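Cream leather sofa – cleaning, and where do the cushions go?

Forum: Home and Furnishing > Living rooms
33 replies, showing page 1

pledgeandpolish
Posted Wednesday, 7.40 pm

We've had a big cream leather sofa in the front room since October and I'm after advice on two things. The first is cleaning. The seats are stitched in ridges all the way along and crumbs go straight down into them. I've been using the Kandent wipes the shop sold us and they're fine on the flat bits, but they don't get into the stitching.

The second is cushions. My other half likes them on the sofa and I'm forever taking them off to sit down. They were part of the deal, so I feel we ought to use them.
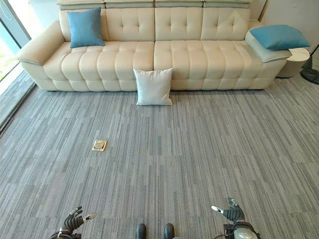 The colours are two light blue, one a bit more teal than the other, and a white one. I thought the blue would warm the room up a bit against the grey carpet but I'm not sure it does. The white one spends most of its time on the floor leaning on the front of the sofa, and I've more or less stopped picking it up. Would you get rid of it or find it a proper place?

marrowfat58
Posted Wednesday, 8.05 pm

Soft brush on the hoover, along the ridges and not across them. Do it weekly and you won't need wipes much. I stopped using wipes on ours as they left it tacky.

Keep the cushions. A long sofa looks bare without any.

Tilda_Rugs
Posted Wednesday, 8.22 pm

Blue won't warm anything up, it's a cold colour. Cream, white and grey are all pale already, so I'd go for rust or mustard. Two of the same at one end and leave it at that.

The white one wants to go in a bedroom. White on a carpet is grubby in a month.

pledgeandpolish
Posted Wednesday, 8.31 pm

Mustard is a no from both of us, sorry. We had mustard curtains in the last house.

Will try the brush. Does it mark the leather?

marrowfat58
Posted Wednesday, 8.40 pm

Not if the bristles are soft. Try it round the back first. Mine is the one that came with the hoover.

somogyi_sofas_fan
Posted Wednesday, 9.12 pm

I don't agree about the wipes. We've got a Somogyi in a similar cream and have used wipes on it for years. You have to go over it with a dry cloth afterwards, that's all. The tackiness is from leaving it to dry by itself.

For the buttons on the back, use a dry paintbrush, a small one. Dust sits in the dips and you don't notice until the sun is on it.

How near the window is yours? Ours was right by the glass and the arm on that side went a different colour from the rest. We moved it along and put a blind up.

pledgeandpolish
Posted Wednesday, 9.26 pm

Fairly near, and it's a tall window, so that end does get the light. Nothing has changed colour that I can see. A blind is on the list.

greyhoundlodger
Posted Wednesday, 9.50 pm

I like the blue with the cream. I don't think every room has to be warm. If you've got greenery outside the window then blue sits well with that.

On the number of cushions, two is enough on a sofa with headrests. The headrests do the job already and a cushion only pushes you forward.

Tilda_Rugs
Posted Wednesday, 10.03 pm

Each to their own. I still think it will look chilly in winter. A throw over one arm would help if you don't want to change the cushions. Pledora do wool ones that wash well.

marrowfat58
Posted Wednesday, 10.11 pm

Throws slide off leather. I gave up on ours.

pledgeandpolish
Posted Wednesday, 10.20 pm

Thanks all. I'll do the brush and the dry cloth this weekend. The blue ones are staying and the white one is going upstairs, if I can get that agreed. I'll look at throws, but if they slide about I can't see it lasting.

Has anyone used the Dronoteo leather cream on a pale sofa? The tin says neutral but I don't want to put it on and find it's gone yellow.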